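Clearing the White Table (Again)

21 Feb 2022

So I have this white tabletop, and it's the best and worst thing I ever bought. Best because it bounces the light back up on gray mornings and makes the whole corner feel bigger. Worst because every little thing you set down on it looks like evidence. A pen, a crumb, one of those little packets that come in the box with something else — all of it just sits there glowing at you until you do something about it.

I bought it secondhand when I moved to Stositz, for 90 bucks, legs included, and I was so sure I'd be a clear-desk person from then on. I was a clear-desk person for 8 days! Then December happened, and with it all the wrapping and mailing, and by the end of it I was eating lunch off a book on my knees.

The trouble with small stuff is that it doesn't belong to any category. Big stuff is easy. The monitor lives at the back and that's that. But small boxes? I keep small boxes like other people keep seashells. I flatten the bigger ones without a second thought and then I get a cute one with a nice printed band on it and suddenly I'm thinking well, that would hold thumbtacks. (I own maybe five thumbtacks. They are in the wall.)

My current system, if you can call it that, goes like this. Everything comes off the front half of the table and goes on the floor. I wipe. Then things are allowed back up one at a time, and each one has to get an answer before the next one comes up: keep, toss, or goes in another room. No "for now" pile. I had a "for now" pile at my last place in Bisemden and it moved with me, in its own bag, and I'm pretty sure there's still a part of it in the hall closet.

The one-at-a-time thing sounds slow and it is kind of slow, but it's also weirdly calming. You look at one small box on a big white surface and you know right away whether you care about it or not.
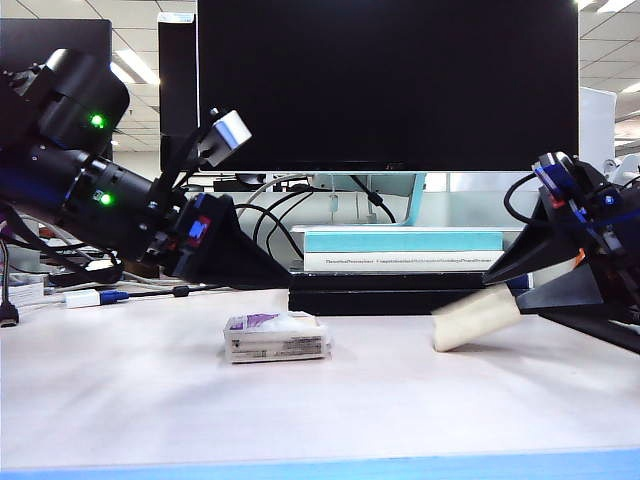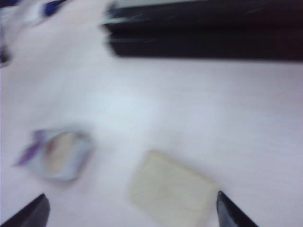 Translucent packets are the worst offenders for me, wrote Sönmez under my last post on desks, so give them a jar with a lid and when the jar is full, the whole jar gets emptied, no picking through it first. I've been trying it and I have to say I like the no picking part. Picking is where I lose entire evenings.

Pens got a tougher rule. I tested every single one on the back of an envelope, and there were 87 of them, which I only know because I was so horrified that I counted. I kept 16. That's still too many pens for a person who mostly types, but two are from the old stationery shop on Rillis Street and they write like butter, so please don't come for me.

For the wiping itself I'm back to a plain sponge and a drop of dish soap, then a dry cloth. I used a spray for a while and it left a haze that only showed up in the late afternoon, when the sun came in low, and then it was all I could see. If you have a white table too, go look at it sideways around four o'clock. Or don't, maybe you're happier that way.

Next up is the stuff at the back, behind and under the monitor, which I have been pretending is not part of the table. It's mostly cords, plus whatever rolled back there over the winter. I want one of those trays that clamps underneath, but I can't decide between the mesh kind and the solid kind, and the solid ones look like they'd collect fluff. If you have the mesh one and a charger brick hasn't fallen through it yet, leave me a comment and tell me which size you got!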